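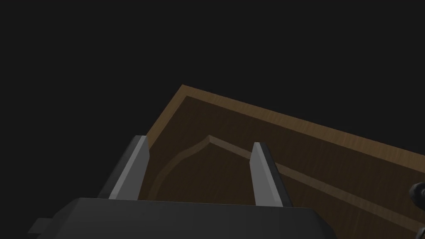 Bench Two goes over in January

The second finishing bench at Skorberg starts running on the gripper next month, after 18 weeks of trials that were supposed to be eight. Bench One keeps its humans for now. Anyone who has been telling the front office otherwise can stop.

What changes, in order of how many people have asked me:

Loading and turning the wooden trays moves to the robot. Sanding the grooves stays by hand, as does final inspection, and so does arguing with the supplier about warped stock. Wahyudi Liew spends mornings in the simulator, where no tray has ever had a knot in it, and afternoons on the floor, where they all do. He has asked for a chair in both places. One has been approved.

The early shift on Bench Two moves from 6 a.m. to 7. This was announced as a benefit and, unusually, everybody agreed. The shift allowance that went with the 6 a.m. start is still being discussed, and you'll note the order in which those two things were settled.

Nobody is losing a position. The four of you coming off loading have been offered 14 hours of training on the Konudau controller, paid, in the upstairs room with the radiator. Veronika Kuster took the course early and reports that the first three hours concern passwords. She now sets grip force for the whole bench and is, by her own account, the only person in the building a machine has to listen to.

Wrists: the nurse logged 43 visits for wrist and thumb strain from the loading crew last year. That number was the reason for the project, back before it picked up a steering group and a logo. We'll print the new one when we have it, whichever way it goes.

Training sign-up is on the board by the Stestgate door. Bring your own pen, the one on the string has gone again.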